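Flimlow two-finger gripper: bench review
Eino Honkanen, 18 May 2020

The Flimlow is a parallel-linkage gripper with two long fingers, sold either bare or with a wrist bracket for a small camera. We bought the second version for $1,957. The Plarholm unit it replaces on our arm cost $1,149 and came without a bracket.

Mounting took one afternoon. The bolt pattern matches the Plarholm adapter plate, but the cable exit is on the opposite side, so the strain relief had to be moved. The Yao controller recognized the gripper after a firmware update. Homing is quiet and repeatable.

Grip force is adjustable in 15 steps. The lowest three are hard to tell apart. Step four holds a paper cup without deforming it, and anything above step ten is more than kitchen items need. We ran 4,000 open-close cycles over the first week of May at step eight. Backlash at the fingertips increased slightly in the first part of the run and then stayed constant. The Plarholm was looser from the start.

Finger length is the main difference between the two. The Flimlow reaches down past the rim of a deep bowl with the housing well clear, which the Plarholm could not do. The cost is stiffness: a side load at the tips produces visible flex, and thin flat items laid directly on a counter are picked up less reliably. The optional short fingers from Fluswood fit without modification and fix most of this.

The wrist camera position is a compromise. Both tips stay in view, and so does a good deal of the counter, but the housing takes up much of the top of the image. Large flat objects end up partly hidden behind it during approach.

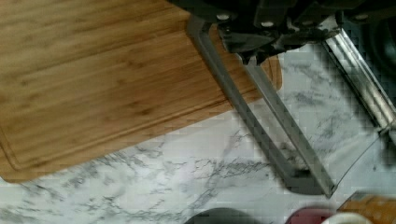 Wrist camera view, fingers over a marble-patterned counter, bamboo board at upper left.

For segmentation work we mask the housing and fingers with a fixed polygon for each opening width. The bracket has not shifted enough to require a new mask.

Documentation is thin. The register table lists two addresses twice, and the torque values for the finger screws are missing. Support sent the values by email the next day.

Rating: 4 out of 5 with the short fingers, 3 without.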